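Category: About | The People Behind the Page

About Fledbridge

Hi, I'm Pádraig Costello, and I watch far too much television for a living.

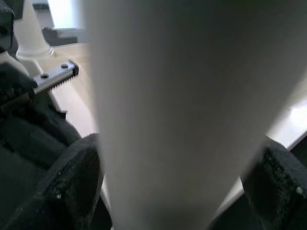
Close-up, in gray and white.

Fledbridge is a website about TV drama - mostly serials, mostly the long-running kind with weddings that get interrupted and twins who come back from the dead (I have a real soft spot for the twins). I started it one February after my sister got fed up with me calling her every night to go over what had just happened on Zasetti. She told me to write it down somewhere and leave her out of it, so I did!

For the first year it was just me typing up recaps after dinner. They were long. One of them ran to 13 pages when I printed it, and that was for a single wedding episode in which the couple didn't even get married. But people found it and wrote in, and a few of them corrected my spelling of the characters' names, which I was grateful for once I got over it.

These days there are two of us. Ó Conaill (she signs everything with just her last name, so I've given up using the other one) takes care of the casting news and the new show launches, and I do the recaps, the reviews and the Sunday-best outfits roundup that was meant to run for a month and is still going. We disagree about nearly everything. She thinks Skillora went downhill after the hospital storyline and I think the hospital storyline is the best thing they've ever done, and if you read the comments you'll see that our readers have picked sides.

What you'll find here: a recap of every episode of the shows we follow, usually up by the next morning. Cast interviews when we can get them. A guide to who is married to whom, which I update more often than I'd like. We keep spoilers below the first paragraph, and if I slip up, please do shout at me.

What you won't find is gossip about actors' private lives. We get sent a lot of it and it goes straight in the trash. If an actor leaves a show, we'll tell you they've left and who's stepping in, and we'll probably moan about the new haircut.

We have some 1,000 subscribers on the mailing list now and I still read every reply, though it can take me a week or so in finale season. We don't take money for reviews. There are ads down the side of the page, and they pay for the hosting and the streaming subscriptions and the odd takeout on a double-episode night.

Want to write for us? We do take guest recaps! Send me a couple of paragraphs on a recent episode of anything you love (or can't stand - those are often more fun to read) and tell me which shows you keep up with. No need for a résumé.

Page last updated 2 Jun 2023, mainly to take out a show that got canceled. I'm not over it.

Get the Fledbridge newsletter: new recaps and casting news in your inbox. Unsubscribe any time.

Contact Us | Privacy | © Fledbridge. All rights reserved. | Back to top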